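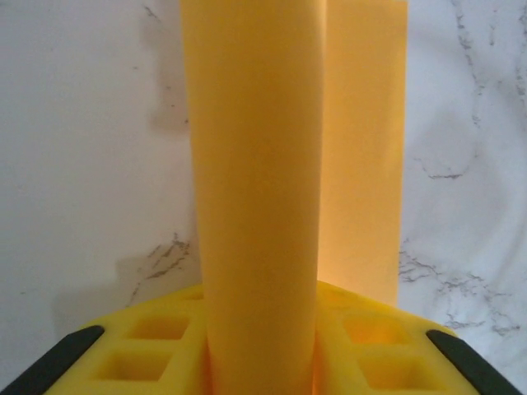 Yellow is back on the summer table and we are all for it. Not the pale butter stuff from last July either. Proper egg-yolk yellow, in sheets, rolled and folded and stood up between the plates. Costs next to nothing. What sells it is the light. A tight roll standing upright looks solid and warm, but a flat piece behind it goes soft peach wherever light gets through. Two shapes, one color, and you've got depth. Candles can stay in the drawer.

Start with the sheet

Go for something with a bit of body. Thin craft foam, heavy paper, whatever holds a curl. The Shirazi pack has 13 sheets and is what most of our testers ended up with – the yellow goes first, so grab two packs if there's a crowd coming. Notine does a cheaper one, slightly duller, fine for practise runs.

Trim the top edge straight before you roll. Do it first! A wobbly edge shows up right away once the thing is vertical. Then curl, don't crease. Let one side bend back on itself and leave the other side flatter, facing the room. The bent side goes dark, almost orange, and the front stays bright. On white marble with gray veins it really sings. 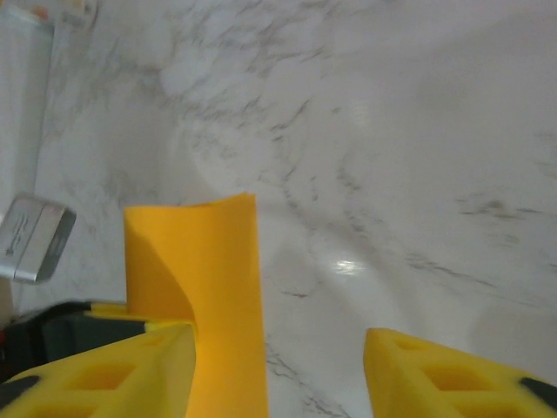 The folded one in the middle

Rolls are for the sides. The center wants a point. Fold a sheet into facets, fan style, then pull it round into a cone or a loose star and lay it with the tip toward the guests. Ridges catch the light. Four folds is too few, it just looks like a hat. Keep going till it feels slightly fussy, then stop.

Now the back row. Keep it low effort. A magenta plastic wine glass turned upside down, wide foot up top, makes a nice little pedestal and you probably own one. Next to it something gold and curly on a black base. A toy mushroom with an orange cap in the far corner if the mood is silly. Leave gaps. Andis, the tiny prop shop we raid for every one of these stories, has a whole shelf of odd gold wire bits, and Skudance rents them by the weekend if you'd rather not store teh things.
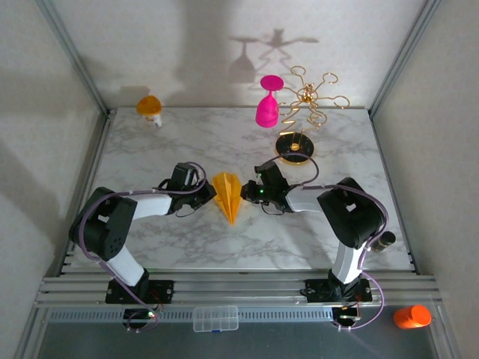
Can I make these the night before?

Rolls, sure. Stand them up in a tall glass overnight so the curl sets, then lift them out in the morning. Folded pieces are better done the same day, they relax and go flat. If one does, refold along the old lines and clip it for an hour. Store leftover sheets flat, out of the sun.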